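# Reading the Estlow Ghost Stories: Our Term Project on a Small-Town Horror Magazine

*Student report, Grastesham College, Jul 24, 2021*

We picked this project because of a box. The college library in Grastesham keeps a stack of old amateur magazines, and near the bottom was a run of *The Estlow Lantern*, a horror fiction magazine typed, stapled and mailed out from the town of Estlow in the 1970s. There are 4 issues. None of us had heard of it, and by the end of the first afternoon we had read two of them out loud to each other and were completely hooked!

The plan was to find out what kind of horror these writers liked, who they had been reading, and whether the stories still work on readers our age.

## What is in the magazine

Each issue has short stories, a letters page and a column of book reviews. Most of the stories are unsigned or signed with initials, which made it hard to say much about the authors. We decided early on to stop chasing names and treat the magazine itself as the author, which felt strange at first (we are used to starting an essay with where somebody was born and went to school) but it freed up a lot of time for reading.

The stories are short. The longest, "The Kenari House," is split over 2 issues, with the break right where a lodger hears someone washing dishes in a kitchen that has been bricked up. We had to wait a week to read the second half because the library had it out for repair, so we got something like the original reader's experience. It was agony, and we argued about the ending all week. Every one of our guesses was wrong.

## How we worked

We read every story twice. On the first reading we only wrote down how it felt, and on the second we filled in a sheet with these headings:

- setting
- who tells the story
- when the reader first knows something is wrong
- whether the threat is ever explained
- last line, copied in full

The last heading was added late, in May, after we noticed how many stories stop on something a person says. We went back and filled it in for the ones we had already done. Doing it at the start would have saved a good deal of flipping pages.

We also ran a reading survey. We handed out "The Kenari House" and a shorter story, "Salt on the Stairs," to 100 students and asked which one scared them more and at what point. Getting the forms back took longer than writing them. A few people wrote half a page in the margins, and those were by far the best ones to read. One reader drew a floor plan of the Kenari house and worked out that the bricked-up kitchen would have to be under the lodger's bed. We had missed that completely, and it changed how we read the scene where he moves the bed to the window.

## What we found

The strongest pattern is the setting. Almost everything happens indoors, in rented rooms, back kitchens, stairwells and shops after closing. There are no castles and only one graveyard, which is played for laughs. The review column backs this up. The reviewer is impatient with old-style Gothic novels and much happier with books where the horror moves in next door.

The second pattern surprised us. The narrators are calm. In "Salt on the Stairs" a widow finds a line of salt on her steps every morning, sweeps it up and goes to work, and the story spends more time on the broom than on the salt. By the fifth morning we were all dreading the broom. Our survey readers felt this too, and many of them marked the sweeping as the point where they got nervous.

Explanations are rare. Where a story does explain itself, it is usually weaker. "Mr. Ersoy's Clock" builds up a wonderful mood around a repair shop where every clock is slow by the same amount, then spends its last page on a curse, with dates. Two of us liked the curse. The rest of the group still doesn't.
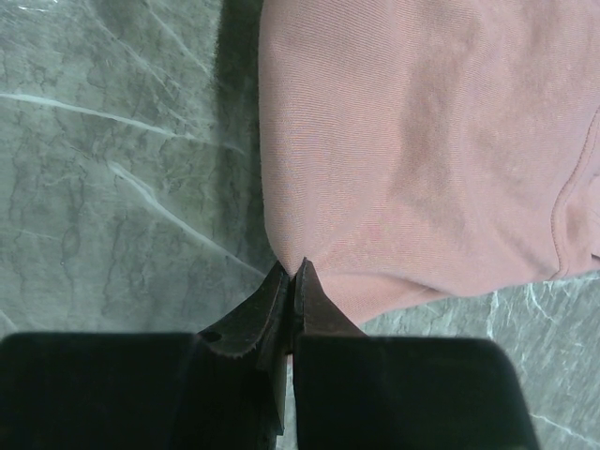 Why did the readers find "Salt on the Stairs" scarier than "The Kenari House"?

Most of them said it was the ordinary routine: the widow does the same small job each morning, and they kept waiting for the day it would go differently.

## Problems

The print is faint in places, and one page of the third issue has a fold straight through the text, so three lines of a letter are guesswork. We left them out.

Our survey also had a flaw. Everyone got the longer story first, and by the time they reached the second some were tired, or already in the mood to be scared. A fairer test would swap the order for half the group.

## What we would do next

We would love to look for the magazine's mailing list, if one was kept. The letters page mentions readers in other towns, and one letter complains that the writer's copy arrived "already opened, and at the good part." We would also like to read the books from the review column, in the order they were reviewed, and see which ones left marks on the stories. We have started on the first, and it has a boarding house in it.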